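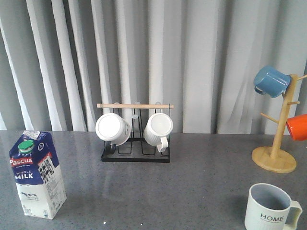
Stop giving kids the list. I mean the unit list, the one with forty lines and a translation next to each, quiz at the end of the week. I've taught middle school French and a bit of Portuguese long enough to have handed out a mountain of these and I'm done with them, mostly. Let me get this down before my next class comes in.

Our district bought Kakari last year. It's a vocabulary program, kids log in, match words, get a little chime. It comes with a master list for level one. 1610 words. Somebody decided a sixth grader should be through 700 of those by December. Fine, on paper. My kids can do it too. They match like crazy. Then I ask one of them what he ate this morning and get silence, then "le... breakfast?"

He had petit déjeuner at 100 percent. Green bar and everything.

Taha Zerouali, who has the room across from mine, says I'm being unfair and the list is a floor. You can't talk with no words. True! I'm not against words. What I'm against is the order of things, where you stockpile nouns for months and talking is the prize at the end, if there's time, and there is never time. Forty minutes a class. Take out attendance, the log-in, the kid whose password is gone again. What gets cut is the talking. Every time.

And the lists themselves are odd. Who picked these? Level one has "the lighthouse" and "the blacksmith" but you have to wait for level 2 to get "I'm full" or "it's my turn" or "gross." Twelve year olds need gross. It might be the single most useful word in the building. 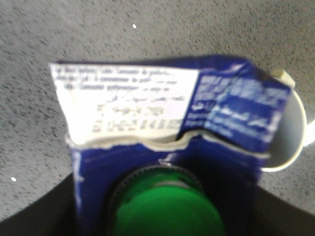

Words stick when they're stuck to something, that's my whole theory, such as it is. Vanderleia Rezende taught me this when I was a student teacher at Medeiros and she never used a printed list in her life as far as I could tell. She used garbage. Wrappers, receipts, bus tickets, whatever had print on it. I thought it was lazy. Then I watched a group of beginners argue over one label for most of a class and I shut up. So now I do it. A crumpled blue and white carton with a torn edge, a label in small print that looks to be French, half of it too blurry to read, but you can pick out something like "Consommer" and that's plenty. Consommer what? Before when? Who's going to drink it? Is it still good? That's a verb, a question word, a date, and a fight about whether old milk is gross, and they'll want the word for gross because they need it right then.

Did they cover less? Sure. Rogério Queiroz, our department head, pointed this out and he's right, my classes were way behind on the Kakari chart. He asked how I'd know they learned anything. I said come sit in and ask them something. He did come, to be fair to him. Asked a girl in the second row if she liked school, in French, and she told him no and gave a reason. Bad grammar. Wrong gender, verb all over the place. But a reason!

I know what the other side says. Tests. Parents who want to see a number. New teachers who need something to hold on to, and a list is easy to hold on to, I get it, I held on to mine for years. And some kids do love a list. Let them have it. Put it on the shelf, let them take it home and memorize blacksmith.

But don't make it the class. Don't grade teh chime. If the district insists on a chart then put something on it for speaking, even just a check mark, kid asked a question today, kid answered one. I've proposed this already. It's "under review," we'll see.

Meanwhile if you teach beginners try one week with no list. One. Bring in something with words on it and ask what it says, and when they get stuck give them the word they're reaching for and write it on the board big. Thats next week's vocabulary. Bell's about to go and I still haven't made copies.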